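Nalholm Bench Automation List
Home | Archive | Threads | Search | Join
Posted in: Budgets and Purchasing
Oct 1, 2024
By Marilou Macaraeg

Re: second arm, or save for January?

Kittipong Paisan wrote:
> We have one arm at Irkgate and enough left for either a second arm
> or a pile of smaller things (spare fingers, wrist cameras, lights).
> Sakda wants the arm. I keep thinking we'd be sorry about the spares.
> What would you buy first?

Hi Kittipong, and hi all,

Oh, I love this question! We went through the same thing at Luangrath last January, and I'd say get the second arm if you can stretch to it, but take the spares off the top before you do anything else. Our list ended up with 157 lines on it (Apinya still has the spreadsheet, ask her nicely) and the small lines were the ones we reordered.

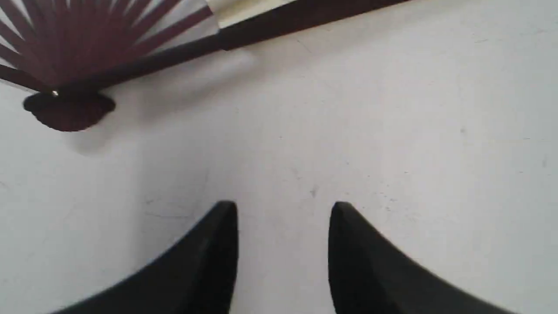
Wrist cameras went on our first order, and I'd put them on yours. Budget 150 per camera for mounts and cable on top of the camera itself. We left that out and had to go back for more money. Fingers too: order two extra sets with the gripper, because the shipping on a single set later is painful.

As for the arm, think about what you want to handle over the next year. We had a long wish list of thin, folding, awkward things, and a single arm made a lot of that list feel out of reach. Table space matters more than I expected, too. With a folding fan between two grippers and a desk lamp standing behind it, you can see how quickly the middle of a table gets spoken for, so price a bigger tabletop now. Ours was 1322 with the legs, and I'd spend it again tomorrow! 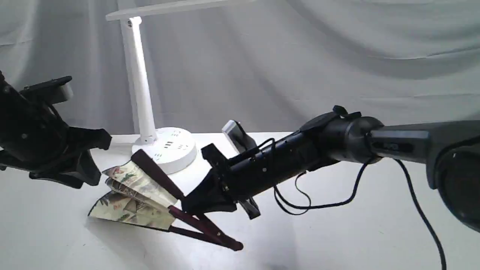

Cable management deserves its own line as well. I put down 200 and used every bit of it.
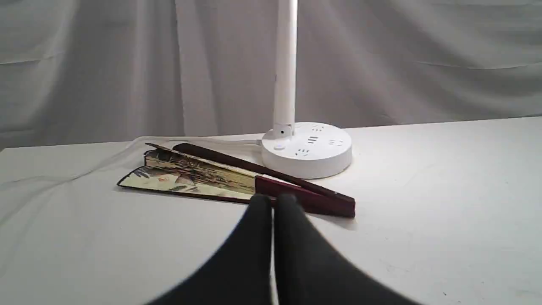
Both fingertips at the fan's red outer guard, power strip behind.

Ekkachai has quotes from Nasdale for a matched pair and will forward them if you write to him off list. Do tell us which way you and Sakda go, I'm dying to know!

Marilou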